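How to Write a Public Comment on a Proposed Immigration Rule

Updated March 2020

When a federal agency wants to change how it handles visas, work permits or fees, it usually has to publish the change as a proposal first and let the public respond. Anyone can send a comment. You do not have to be a citizen, a lawyer or a registered voter, and it does not cost anything.

This guide covers a written comment sent by one person or a small group. It does not cover lawsuits, petitions or testimony at a hearing. It is also not legal advice. If your own case is open and you plan to write about it, talk to a lawyer before you send anything.

What you need before you start

The title of the proposed rule
The docket number
The closing date for comments
A computer or phone with a connection, or an envelope and a stamp
An evening, or two shorter ones

Find the proposal

Proposed rules are printed in the Federal Register, which is free to read online. Search by the name of the agency and a word or two from the subject, such as "asylum" or "filing fees." Look for the label "Proposed Rule." A "Final Rule" has already been through this step, and in most cases the time to comment on it has passed.

Open the notice and copy three things into a blank document: the title, the docket number and the closing date. The docket number is a mix of letters and numbers near the top. If you leave it off a mailed comment, the comment may not reach the right file.

Check the closing date twice. Many comment periods run 30 days, and some are longer. Sometimes the period is extended, and that is announced in a separate notice, so search the docket number again before you assume you are too late. Also read whether a mailed comment has to be postmarked or received by the date. The notice will tell you.

Read the parts that matter to you

A proposal can be very long. The one our readers at the Giltatden library worked from in November was 106 pages, and no one in the group read all of it closely. You can get a fair understanding from these parts:

The summary, near the top.
The section that explains why the agency wants the change.
The section on costs and benefits.
The text of the rule itself, normally at the end.

The text at the end is what would become law. The earlier pages explain it, and now and then the explanation is softer than the text. When the two seem different, quote the text and say so.

Many notices also include questions the agency wants the public to answer. They can be hard to spot. Search the document for "request comment" or "seeks comment" and mark each place. If you can answer even one of these from your own experience or work, do that before anything else.

Choose one or two points

Long comments that touch on everything are hard to use. Pick the part of the rule you know something about. A restaurant manager may know how long it takes to fill a job when a work permit renewal is late. A teacher may know what happens to a student when a parent has to travel for an appointment. Someone who has filled out the form may know which page is confusing.

Write each point as a plain sentence before you write anything else. For example: "The new form asks for five years of addresses, and seasonal workers will have trouble listing them." If you can't get the point into a sentence, it probably needs to be split in two. 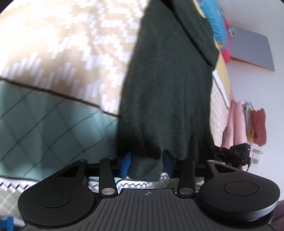 Colleen Wray
Civics and Public Affairs Writer

Write the draft

Start with who you are. Two or three sentences will do. Say where you live, what you do, and how the rule connects to you. Then say whether you support the rule, oppose it, or want part of it changed.

After that, take your points in order. For each one:

Name the section or page of the notice you are writing about.
Say what the rule would do, in your own words.
Say what you think would happen as a result.
Give your support for that: an experience, a number, a study, a local report.
Say what you want the agency to do about it.

The last step is the one people skip. "I oppose this" tells the agency where you stand, but it gives the staff nothing to answer. "Keep the current filing window" or "accept a school record as proof of address" is a request they have to think about.

A comment of 300 words is long enough if it is specific. If yours is running past 2 pages, look for places where you have said the same thing again.

If you support the rule, the steps are the same. Supporters often send a line or two and leave it there. An agency that gets detailed objections and short praise has more detail to work with on one side, so give your reasons.

About form letters

Advocacy groups on every side of the immigration debate offer ready-made comments that you can sign and send. These are allowed. Agencies tend to group identical letters and answer them together, so changing a few words in the opening will not do much. If you start from a template, keep the docket information and the legal points you agree with, and replace the rest with your own. The sample kept at the Flestanach resource desk leaves the middle section blank for this.

Protect your information

Comments are normally posted online, where anyone can read them. Assume that yours will be, along with your name and any files you attach. Leave out:

Alien registration numbers and receipt numbers
Social Security numbers
Home addresses and phone numbers
Dates of birth
The names of relatives or coworkers who have not agreed to be in it

Do not describe another person's immigration status in a way that would let someone work out who it is. "A cook I supervised" is fine. "My cousin who works at the bakery on Matsuda Street" is not.

Some dockets accept anonymous comments. Read the instructions in the notice for the one you are using. Attachments can carry the author's name in the file properties - clear that first if it matters to you.

Send it

To submit online, go to Regulations.gov, enter the docket number and open the proposed rule. Choose the comment button. You can type in the box or upload a file. For anything longer than a paragraph, write it somewhere else and paste it in, since the page can time out.

At the end you will get a tracking number. Save it or take a screenshot. Your comment may not show up for several days or even weeks, as staff review comments before posting them.

To submit by mail, use the address printed in the notice, which may not be the agency's main address. Put the docket number at the top of every page and keep a copy.

After the comment period closes

The agency reads the comments and decides whether to finish the rule, change it or drop it. This can take many months. If a final rule is published, it will include a section that responds to the main points raised. Search that section for the subject of your comment. You will probably not see your name, but you may see your point described as something "one commenter" or "some commenters" said.

You can also send a copy of your comment to your members of Congress. They do not vote on agency rules in the ordinary course, but their offices do write to agencies about them. A short cover note with the docket number is enough.

Related guides
How to read a Federal Register notice
Finding your state representative
Holding a comment-writing night: notes from the Stodetti Center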